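Taking two kids to a robotics open day, what should I expect?

Posted by lusten_mom

My two (8 and 11) have been begging to go to the open day at the Skatinau workshop, and I finally said yes. The listing only says "demonstrations and hands-on tables, 18 stations," and that's it. Has anyone been to one of these? Is it mostly watching grown-ups talk about arms, or do the kids get to try things? Also wondering about lunch and whether I should show up right when the doors open. We're coming from Lusten, so it's a bit of a drive and I'd hate for them to be bored by noon.

gritbucket

We went last July and had a great time, so I'd say go! It's way more hands-on than the listing makes it sound. They give you a map at the door, and my advice is to ignore it and head straight to the small rooms in the back, where they have the handheld grippers. You hold the thing yourself, squeeze, and the fingers close on whatever you're going after. No programming, no joystick. My daughter got the hang of it in one turn, and I was embarrassingly bad.

The one we liked best was the chopsticks table. You have to pick up chopsticks and get them into a plastic cup, which sounds like nothing until you try it — they're skinny, they roll, and if you come in too low you shove them across the tablecloth. The guy running it told us to open the jaws wider than you think you need and come down slowly. That helped a lot.
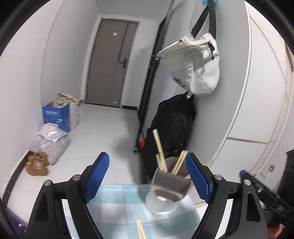

Expect to wait your turn, though. We stood in line there longer than anywhere else, and then my daughter wanted to go straight to the back and do it again (we did it 3 times, I think the staff knew her by the end). The 11-year-old will probably be fine alone. With the 8-year-old I'd stay close, the gripper gets heavy after a few minutes and mine started resting her elbow on the table.

The big arm demo in the main hall is pretty, but it's a talk with slides and there are no chairs. We lasted maybe half of it.

Lunch is a coffee cart and that's all. Pack sandwiches.

Liepiņa_bound

depends which year. I went to the one in Grisitz and it was all behind ropes, boring. never been to Skatinau

tapeandsolder

Agree with most of what gritbucket said, but I'd go in the afternoon. The morning is packed with school groups, and after 2 you can walk right up to most tables. The sign at the exit said 543 visitors the day I went, and I swear all of them were there before lunch.

A few other things. Parking behind the building fills up early, so use the lot across the road, it was 5 dollars when I was there and worth it. Tie back long hair, they'll ask you to anyway at the bigger machines. And if your kids like asking questions, the people at the small tables have a lot more time for them than the ones in the main hall. My nephew asked why the finger pads were soft and got a very long answer — plus a spare pad to squish while he listened, which he did not want to give back.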